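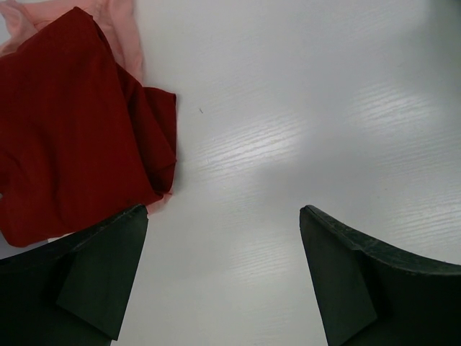 The quote from Clolline ran to 53 pages, and the price was on the last one. The operations manager at Ots read it backward. She had learned to do that with ovens, back when she bought for hotels.

Ots washed and folded linen for restaurants in Warkwood. Most of it was napkins. The folding was done by hand at a long bench, and in December the bench ran until ten at night. The owner wanted a folding arm before the next December. He had given her a budget and a spreadsheet with one column in it.

She added columns. There was the arm, and the gripper, which was priced separately. There was a table for it to work on. There was a service plan, then replacement finger pads, sold in packs of 6. She put in freight. She put in an electrician, because the back room had one outlet and the coffee maker was on it.

"What's this line?" the owner asked on Tuesday. He had his coat on.

"Lint," she said.

"Lint isn't a cost."

"Somebody has to wipe the table down. I put in a half hour a day."

He looked at the total and took his coat off.

The second quote was from Pitance. It was four pages long and left out the table. She called them and asked if the table was included. The salesman said most customers already had a table. She asked what kind. He said flat.

She wrote that down and called Clolline, and asked them how many napkins an hour. They said it depended on the napkin. She said red, cotton, dinner size, one at a time out of a pile. They said they would have to get back to her on the pile.

That was the part that interested her. At the bench, pulling one cloth off a heap took no time at all. The women did it while talking. She had never thought of it as a step, and now she had two companies that wanted to charge for it.

She went down to the floor at seven the next morning with a stopwatch and a clipboard. She counted 1018 napkins before lunch. Then she went back upstairs and divided.

The arm paid for itself in a little under four years if it never stopped. If it stopped as often as the dryers did, it was closer to seven. She put both numbers in the sheet and didn't bold either one.

The owner read it standing up. "So that's a no," he said.

"It's a rental," she said. "Clolline will do three months. We put it on the small restaurants and leave the bench alone. If it can't handle the pile, we send it back and we're out the freight."

"And the electrician."

"We need the outlet anyway."

He thought about that for a while. Downstairs a dryer buzzed and went on buzzing – the door switch again, third time that month.

"Put the dryer in there too," he said.

She added a row.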